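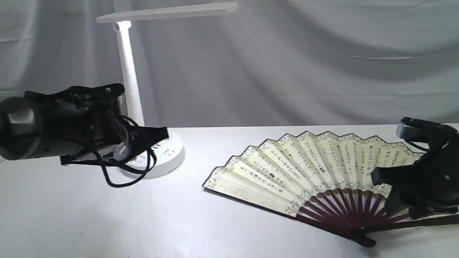 Re: [chores] can they fold the towels yet or not

Replying to the list and not just to the shop, sorry if you get this twice. Writing this between two deliveries so it's going to be choppy.

On 19/12/2019 the Mamel workshop wrote:

> We have been following this thread with interest but we're a lamp and gift
> repair shop, nine people at benches, and what we want to know is simple.
> Is there anything we can buy in January that will do the dull end of the
> work? Wiping down, switching on to test, closing up fans and putting them
> in their sleeves, boxing. Not the mending. Everybody on here talks about
> dishes and laundry. We don't have dishes.
>
> Also somebody said two arms are always better than one. Are they? The
> quote we had from Dridura for two arms was a lot more than double.

OK. Short answer, no, not in January. Longer answer below, take what you want from it.

Fans first since thats the one I have an opinion on. A folding fan is a nasty thing to give a machine. Paper leaf, thin bamboo ribs, one pivot, and the whole lot wants to move when you touch any of it. You and I close one without looking. Hold the guard still, walk the other side in, feel the pleats stack up, ease off if one goes the wrong way. Most of that is in the fingertips. A gripper with two stiff jaws has hardly any of that. It knows where it is and how hard the motor is pushing, and by the time the motor notices, you've creased the paper.

Opening is easier than closing. Picking up an already closed fan is easier again, it's basically a stick. So if you do the closing and let the machine do the sleeve, maybe. But then you've got a person standing there anyway and what did you save.

We tried it at Birhane over the summer, cheap fans, the tourist kind. 134 tries at closing, 85 came out good enough to sell. Which sounds alright until you think about what it means for stock somebody has already spent an hour on. And those were all starting flat on a clean table with the arc pointing the same way. Turn it upside down and start again from nothing, pretty much. I would not put a customer's grandmother's fan under it.

Lamps are better. A desk lamp is heavy at the bottom, it stays put, the switch is in the same place on every one of the same model. Press, look, is it lit, press again. That part I'd say is done, you could have it tomorrow if all your lamps were the same lamp. They aren't, it's a repair shop. So every new model is someone teaching it where the switch is and how far to push. For a factory running 1,554 of one thing, fine. For you, a box of mixed lamps on a Monday morning kind of job, no.

(scratch "Monday morning", you know what I mean.)

Wiping down: white plastic shows everything, and the machine can't tell a smudge from a shadow. Ours polished a shadow for a good while. Glossy heads are worst. And cords. Nobody's demo has a cord in it. Watch for that when the sales people come, ask them to leave the cord on the lamp and see what happens to their faces.

Two arms. For fans yes, you need two, one holds and one moves, I don't see any way around it short of a jig. For lamps no. One arm and a block screwed to the bench to stop the base sliding gets you the same thing. The second arm costs more than double for you because it isn't just the arm, it's the software to stop them hitting each other, and the guarding, and the bigger table. Ask Dridura to split the quote into lines. They did for us when we pushed. Their own cabling is also something to ask about, anything hanging off the wrist will find something to catch on sooner or later. We lost 3 afternoons to that.

What I'd do in your place, for what its worth:

Leave the fans alone. Make a wooden jig for the sleeves, costs nothing, a person with a jig is quicker than anything I've seen.
Sort the lamps by model before you think about any robot. You may find you don't want one after.
If you still do, rent. Jemalthorpe had a single arm on a cart they were lending out by the month, don't know if thats still going. Somebody on here will.

On the wider question, whether they can do chores yet. I keep changing my mind. The stuff that stays where you put it, hard, same shape every time, yes. Anything that folds or flops or has paper on it, give it some years. I saw a towel folded very nicely last month and it took long enough that I got a coffee and came back.

Happy to send the log sheets from the fan trials if anyone wants them, they're a mess but readable. Off list please, the attachment limit here bounces everything.

Van's here, got to go.

Birhane test bench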